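Studio notebook - Thursday, March

9:40. In late, tram. Glória already here, kettle on, has listened to the rough of Hirnuvlow three times on the kitchen speaker and says the chorus is too polite. She's right. Notes below so Tiago can pick it up if I'm not in.

Where we left it
Single version of Hirnuvlow, 208 bars at the moment, far too long for radio. Burby want something they can send out before the EP. Lộc's arrangement has the second drop coming after the bridge, Gonçalo wants it before. Both bounced. Neither is finished. Session file is the one ending in _b, NOT _b2, b2 has the broken tempo map.

Kick and bass
Kick still fighting the bass on the low E. Tried:
- sidechain, fast release. Pumps, sounds like 2011
- sidechain only below 100ish, slower. Better. Kept it
- moved the kick sample up a semitone. Lost the weight
- cut a narrow bit out of the bass where the kick sits. Good with headphones, thin on the big speakers
Going with the second one plus a tiny bit of the fourth. Don't touch the bass bus compressor pls, it's only doing a couple of dB and I like it.

Log drum layer (Lộc's) is great but it's out of tune with the vocal from the pre-chorus on. Retuned by ear. Check against a tuner, I was tired.

Vocals
Gonçalo redid verse two from 10:15. First few takes stiff. Asked him to do it sitting down and it loosened right up. Take seven is the one, except the last line which is from take four - there's a click on the edit, crossfade is too short. Fix.

Gang shouts in the hook: me, Glória, Tiago, Gonçalo, then all of us again from the far side of the room. Wanted it to sound like a crowd outside a ground after a win. It sounds like four people in a room. Doubled it, pitched one set down, one up, sent the lot to the long plate. Closer. Need more bodies. Glória asking her choir friends for next week, ten or so would do it.

Lyric problem: "we run the whole block" twice in eight bars. Gonçalo says it's on purpose. Left it, flagged it. Ute will say something.

De-esser was set for the old mic. Reset to about 600 - no, that's the wrong box, 600 is the low shelf on the snare, ignore. De-esser I left where Tiago had it in the end.

Synth brass
The Roltard plug-in crashed the session again when I froze the track. Second time this week. Workaround: bounce in place, then hide the original, don't freeze. The brass stab patch is called BAPTISTA HARD, saved in the shared folder. There's also a BAPTISTA SOFT, which is the one Lộc hates.

Opened up the filter on the stabs over the last four bars before the drop. Automation drawn by hand so it's wobbly, I kind of like it wobbly.

Midday 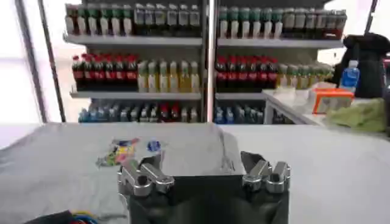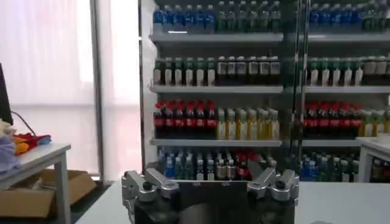

Mix check, afternoon
Bounced a quick one and listened in the following order: big speakers, small speakers, phone, Glória's car.
Big: fine. Bit boomy around the toms.
Small: vocal sits well, hook is exciting at last.
Phone: bass line gone completely. Added a distorted copy of the bass, high passed, tucked way under. Now you can follow it on the phone and you don't notice it anywhere else.
Car: hats painful. Truly painful. Pulled a wide dip at the top, 3 dB, and swapped the open hat for the duller one from the EP folder. Went back down to the car, ok now.

Compared with the last Gonçalo single. Ours is quieter but punchier. Not chasing level, leave that for mastering. Ute asked for headroom and no limiter on the mix bus, so it's off. If you put it on to vibe, TAKE IT OFF before you bounce Tiago.

Structure argument, settled I think
Played both versions back to back, nobody told which was which. Went with Gonçalo's order - drop, bridge, drop. Lộc took it well, on condition his eight bar percussion break stays whole in the long version. Fine by me. That break is the best thing on the record.

So the radio edit:
intro four bars, straight into the hook
verse one, short
hook
verse two, full
drop
bridge, half length
drop, out on the shouts, no fade

Haven't made the cut yet. Needs a reverb tail printed over the join going into the bridge or it'll sound chopped.

Guest verse
Still nothing back from Burby about the guest. They've had the stems a fortnight. If it comes it comes, there's a sixteen bar hole for it in the long version and the beat carries on happily without. Glória reckons we put her trumpet idea in there. She hummed it, I recorded it on my phone, it's in the folder as glo_hum. Real trumpet or the plug-in? Real, if anyone knows someone.

Money and vinyl
Burby are now talking about 3,000 downloads given away with the mailing list before release. Don't love it. Not my call. Gonçalo to ring them. They also want artwork at the same time as the master, and there isn't any artwork.

Ute
Rang 4:30ish. She can master as soon as she has it, wants:
- 24 bit, session sample rate, no dither
- instrumental and acapella
- clean version (two words in verse two, reverse them, don't bleep)
- radio edit as its own file, she won't cut it for us
She listened to the rough while we were on the phone. Says the low end is the best we've sent her. Also says "the whole block" twice. Told you.

To do
Crossfade on verse two last line
Tuner check on log drum
Radio edit incl. reverb tail
Choir people - Glória
Clean version
Email Roltard re the freeze crash, attach the log, Tiago has it
Rename the takes. They're all called Audio_01, this is my fault
Backup to the second drive, hasnt been done since Lộc's session

Room mics from the shouts are still up. Left them patched on 7 and 8 for the choir. Preamp gain is pencilled on the tape, don't wipe it.

Off at 6:20. Bounce uploading, called hirnuvlow_thurs_mix3. The one called mix3_FINAL is older.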